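자료실 > 장비 평가 > 원격조작·교시 장비

본 사이트는 이용 편의를 위해 쿠키를 사용합니다. 계속 이용하시면 쿠키 사용에 동의하신 것으로 간주합니다.

Zoltden 탁상형 원격교시 키트 사용 평가

작성: 다마르완 크리슈난, 마리셀 파하르도(Honoldale 기술교육원 장비평가실)
2022년 11월 9일

1. 평가 개요

본 평가는 Zoltden 키트의 교육용 도입 여부를 검토하기 위하여 실시되었다. 이 키트는 조작자가 리더 암을 손으로 움직이면 작업용 암이 동작을 따라가고, 관절값이 시연 데이터로 저장되는 방식이다. 8월부터 교육생 19명이 참여하여 총 792회의 시연을 기록하였으며, 과제는 소형 물체의 파지와 이동으로 한정하였다.

2. 설치 및 보정

조립 설명서는 대체로 충실하나 관절 영점 보정 절차의 서술이 부족하다. 보정값은 전원을 다시 넣은 뒤에도 유지되었다. 다만 암을 책상에서 분리하였다가 다시 고정한 경우에는 재보정이 필요하였다. 고정용 클램프는 두꺼운 상판에 물리지 않으므로 구매 전에 책상의 규격을 확인할 것을 권고한다.

3. 조작감과 기록 품질

리더 암은 가볍고 지연도 크게 느껴지지 않는다. 초심자도 시연을 100회 이상 수행한 뒤에는 불필요한 멈춤이 눈에 띄게 줄었다. 반면 손목 관절은 저항이 약하여 손을 놓으면 자세가 처지며, 이 구간이 그대로 기록에 남는다. 함께 시험한 Jemlow 제품에는 일시정지 페달이 있어 이러한 문제가 적었다.

원통형 물체의 파지는 난도가 높은 편이다. 누워 있는 금속 원통에는 그리퍼를 위에서 수직에 가깝게 내려야 하며, 접근 각도가 기울면 물체가 구르기 쉽다. 조작 중에는 터미널 창에 수치가 연속으로 출력되나 글자가 작아 조작자가 동시에 확인하기는 어렵다. 케이블의 여유 길이도 작업 반경을 고려하여 미리 정리하여야 한다. 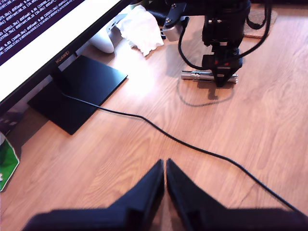

4. 사후 지원

보증 기간은 구매일로부터 365일이다. 그리퍼 손가락 부품의 교체를 문의한 결과 공급사 Enriquez의 회신은 신속하였으나, 한국어 기술 문서는 제공되지 않았다.

5. 종합 의견

기초 교시 실습용으로 조건부 도입을 권고한다. 손목 관절의 처짐에 대한 보완책과 기록 편집 기능의 개선 여부는 차기 펌웨어 배포 후 재평가한다.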